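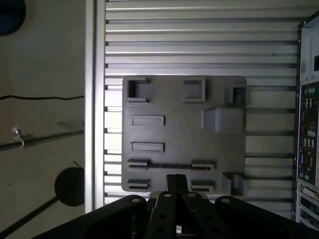

Grey 3D-printed plate with moulded sockets, mounted on a ribbed aluminium panel.

Week 6 handout: Writing the listing text people read before they install

Okay, last week we did pricing pages and I promised this one would be less maths. It is, mostly. We're looking at the short description, the long description and the "what's new" notes, and I'm going to use the Bitham app all the way through because you've all got it on your phones by now (if you haven't, please sort that before Sunday!).

The short description

You get very little room and I still see people spend half of it on the company name. The name is already sitting right there over the top! Use the words for the job the app does. Bitham's old one read "Bitham by Stilari, the smarter way to organise your life", and I couldn't tell you from that whether it's a calendar or a filing cabinet. The rewrite was "Split household bills and see who's paid". I love it. Plain, a bit dull, and I know straight away if I want it.

The long description

Most visitors only see the first couple of lines before they have to tap for more, so write those lines as if the rest doesn't exist. In the tutorial I'll give you a 200-word limit for the whole thing — yes, the stores allow a lot more, and no, you can't have it. My own first draft for Folumham came in at 215 and I was very attached to every one of them. It lost a whole paragraph about our favourite colour themes and reads much better for it.

A few things I mark down every year:
- Feature lists with no verbs in them
- The same search phrase jammed into every second sentence
- Awards from years ago
- "And much more"

What's new notes

"Bug fixes and performance improvements" is fine now and then, I've written it myself at eleven at night. But if you fixed something people were complaining about in reviews, say so in the words they used. If they called it "the spinning thing", call it the spinning thing.

Testing it

Change one piece at a time and leave it alone long enough to learn something. The Balogun worksheet has 200 rows of practice data, daily visits and installs for two versions of a listing. Version B looks miles ahead until row 19 and then it settles down, so don't stop there and tell me you've got a winner (someone will, it's tradition).

For next week

Pick an app you use and rewrite its short description three ways. Bring them printed, with the original at the bottom of the page. We'll start on screenshots and captions after the break, so hang on to whatever you write.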